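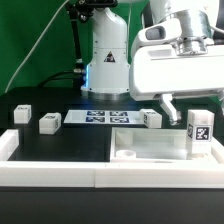

**Ticket:** Helau cell, wrist camera loses block marker
**Status:** reopened (second time)
**Opened:** June 25, 2025
**Queue:** Stimberg support, cell hardware

### Original report

Wrist camera drops the marker on the tall block during approach. Pose goes stale, the arm waits out the timeout and then retracts. The fixed camera has no trouble with the board markers or with the block, so the detector itself is running. Restarting the camera node helps for a while, or seems to. I have stopped believing in the restart. It takes long enough that whatever else was going on has time to change too.

The cell was on the Fustine calibration profile from December. Same lighting preset as always. No crash, no error worth the name, just `marker lost` over and over.

### First answer from support (pasted so it stays with the log)

> Please recalibrate the wrist camera and confirm that all markers are clean and flat. If the problem persists, update to the current Setiawan release.

I did the recalibration. I wiped the markers with a dry cloth. I did not update, see below. Ticket was closed as solved the same morning, before I had run a single cycle. Reopening.

### Log

**Calibration.** Ran the full routine from the Helau menu. It reported success, as it has every time I have ever run it, including once with the lens cap on. So I checked it separately: parked the arm over the board, read the pose of each of the four markers from the wrist camera, compared with the fixed camera. The two cameras agree within 2 mm. Good enough for this job. If calibration were the problem I'd expect the board to be off as well, and it isn't.

**Counts.** Pulled the detector log for the last long run. 3,438 wrist frames during approach moves, and the losses are not spread out over them. They bunch up in the last part of the descent. Far out, fine. Close in, gone. A dirty marker or a bad cable would not care how far down the arm is.

**Cable.** Support will ask, so: reseated the wrist camera cable at both ends, then jogged the wrist through its range with the stream open. No dropped frames, no tearing. Swapped in the spare anyway. Same losses at the same height. Original cable is back in.

**Lighting.** Turned the preset up one step, then down one step. Brighter gave slightly more losses, which I would not read much into. Left it on the default.

**Frame check.** Stepped through the approach by hand and saved what the wrist camera sees at each stop.

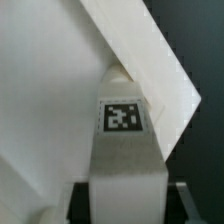 *Photo: Helau cell wrist camera, saved from the Setiawan viewer*

The flat white panel is across the right side of the marker. The detector wants all four corners plus some of the white border. With one side partly covered it has no business reporting anything, and it doesn't. I'd call that correct behavior, and I'd like it written down somewhere that the software was doing its job before anyone tells me to update it.

Note that the rest of the marker is perfectly readable by eye. It's a little soft and sits at a slight angle, but the pattern is there. There are smudges or scuffs on the white face below it too. I mention them only so they don't come back to me as the cause.

**What I think is going on.** The approach path was taught for a different wrist angle. At the current angle, white plastic gets between the lens and the marker on the way in. The restart "fix" fits with this: after a restart the arm homes, and the next approach sometimes comes in from the other side. So it was the homing that helped and the node had nothing to do with it. I have not proved that part.

**Test.** Rotated the wrist 17 degrees away from the panel side for the approach, everything else unchanged. Ran it slow first with a hand on the stop, then at normal speed. Marker held all the way down in both. Put the old angle back: lost. New angle again: held.

That is one afternoon with one block in one position. I would not sign anything on the strength of it.

### Second answer from support

> Thank you for the detailed information. This may be addressed by the occlusion handling in the current Setiawan release.

"May be." I read the release notes. Occlusion handling there means the tracker keeps the last good pose for longer before giving up. In this cell that means driving the gripper down toward a block on an old position. The timeout we have now is annoying but it stops the arm. I'd rather have the stop. Please do not push the update to this cell remotely.

### Current settings

```
wrist_approach_offset_deg: 17
pose_timeout: default
lighting_preset: default
calibration_profile: fustine_december
auto_update: off
```

### Still open

- Does the offset leave enough clearance between the finger and the container wall when the block is moved closer to it? Looked fine on the slow run, but only in the current position.
- Is the panel mounted where the drawing says? The drawing I have is for the older wrist and doesn't show it at all. Support, please send the right one.
- The calibration routine should be able to fail. Separate ticket if you want, but I'm not letting it drop.
- Two long runs at the new offset, block moved between them. Leave this ticket open until I've posted both detector logs — and please don't close it on a timer again.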